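4.2 Reading worn cartridge boards

The most exciting part of the work for us was the save memory. Many cartridges from this period keep a player's progress in a small chip fed by a coin cell, and when the cell dies the save goes with it. Collectors have long swapped cells by hand, but we wanted to know how much of the old data can be copied out first, and the results were far better than we had hoped!

Our test set came from the Mugo collection, which Godfrey Lema and Chepkoech Ondieki sorted by board type before any reading began. It holds over 1,000 cartridges, and 19 of them carry the rare Mirkar board, with the save chip mounted on the back. Each cartridge was read twice with the Neller reader, once at the normal bus speed and once at a slower one. We kept a dump only when both passes matched byte for byte.

The slow pass turned out to be a real gift. Dirty edge contacts that gave garbage at normal speed often gave a clean dump at the slower setting, with no scrubbing at all. Where the passes still differed, Kheri Massawe cleaned the contacts with alcohol and a cotton swab and ran both again – a simple step, but it rescued a lovely group of role-playing saves that we had nearly written off.

Mirkar boards needed more care. Their address lines are wired in a different order, so a plain dump looks scrambled even when every byte is right. We wrote a short reordering script and checked it against the game's own checksum. Once the order was fixed, player names and high scores came up in plain text, and it was a joy to see them.
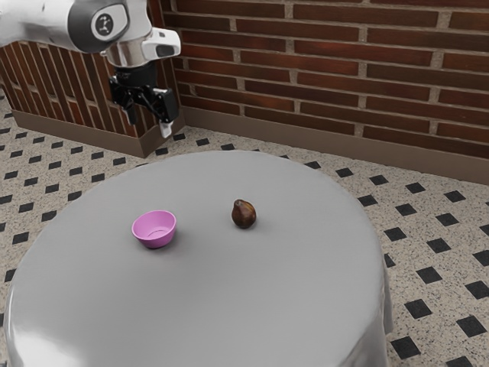 Figure 2. Rendered view of a robotic arm with its two gripper fingers apart, over the left edge of a table.

All dumps were stored in Betidness, our open archive format, with the board type and both raw passes kept next to the matched file. Keeping the raw passes takes more space, but it lets other groups try their own repair methods on the saves we could not match. Tatu Lema has already begun doing so with the oldest boards, and we return to those in Section 5.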